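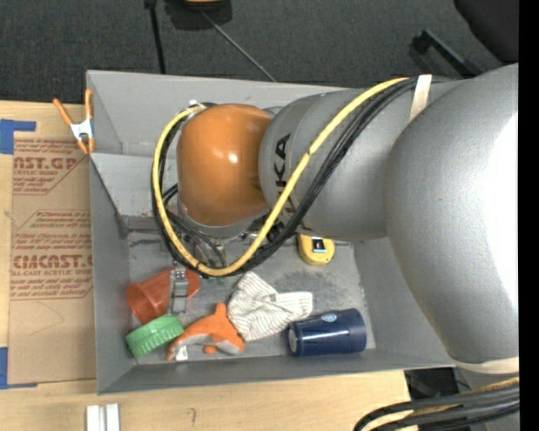 The arm over the gray bin at Masilela, gripper finger down by the reddish-orange cup.

Bin Diaries, by Kylie Sutcliffe

Hello again from the back half of the building! A few of you wrote in after the February newsletter to ask what we do all day over here, and whether it's as dull as it sounds to pick things up out of a box and put them down again. Some days, yes. Most days I love it.

The short version for new readers: we're collecting examples for Lellow, which is our name for the picking model. Every example is one try at grabbing one thing, saved with the camera views, the joint readings and a note on how it went. When we closed the log on June 20, 2026 we had 2457 of them, and I did a small dance by the coffee machine. (Rostenell, our other room, is ahead of us. We don't talk about it.)

People always want to know about the objects. We keep them on a shelf and swap them in and out, and choosing the mix is my favorite part of the job. This batch has a couple of cups, a round green lid with a ridged rim, a yellow tape measure, a striped cloth and an orange and gray plush sea creature. Half the team calls it a dolphin and the other half says shark, and I've stopped taking sides. In the log it's "plush_fish," which made everyone equally unhappy.

The cups look easy and they aren't. Lying on its side, a cup gives you a rim, a curved wall and a base to choose from, and each one wants a different approach. Come in a little off center and it rolls. The see-through one has its own problem, in that the depth camera doesn't always agree there's anything there, so you get a nice clean picture of a cup and a depth map with a hole where the cup ought to be. We want lots of those! If the model only ever sees the easy ones it will be very sure of itself and very wrong.

Cloth is the other one I could go on about. A cloth never lands the same way twice, so every drop gives you a brand new shape for free. Brastedano, the team who'll be using the model first, asked for more cloth and more soft toys, and we've bumped those up to 4 objects out of every 10 on the shelf. The lid was my own request. Flat on the floor it's miserable to get a finger under, but tip it against something and there's an edge to work with, and I'd like Lellow to learn the difference.

Now for the bit where I confess to something. For the first couple of weeks I was tidying. I'd set each thing down with a bit of room around it, label up, very polite, like laying a table. Then we trained on it, tried a bin that had been tipped out in a heap, and the arm went for the gaps between things. So the rule now is that we pour. Whatever lands touching stays touching, and whatever ends up against a wall stays against the wall. The walls matter a lot more than I expected, too. They slope, so the gripper has to think about its elbow room on the way down, and a grab in a corner can be fine for the fingers and awful for everything attached to them.

We also save the misses. I get asked about this every time, usually by somebody who's seen me hit "keep" on a terrible one. A slip, a drop halfway up, a finger closing on air, all of it goes in with the right label. The only runs we throw out are ones where the recording itself is bad, or where one of us bumped the bin. (Please check the clamp and the blue tape marks before you start a session. I'm looking at everybody, me included.)

Two small changes for those of you who take shifts. We're now doing five tries per pour and then starting over, even if there are still things left in the bin. And the notes box wants plain words: "rolled away left" is great, "bad" is no use to anyone who has to sort through these later.

Next up is a shelf refresh, so I'm after odd household bits. Things with handles, things with holes, soft things, squashy packaging. No glass, and nothing you'd be sad to see dropped from a height. Leave them in the tray by my desk with your name on a sticky note if you want them back, and I'll try to get them all into the bin before the next newsletter.

Kylie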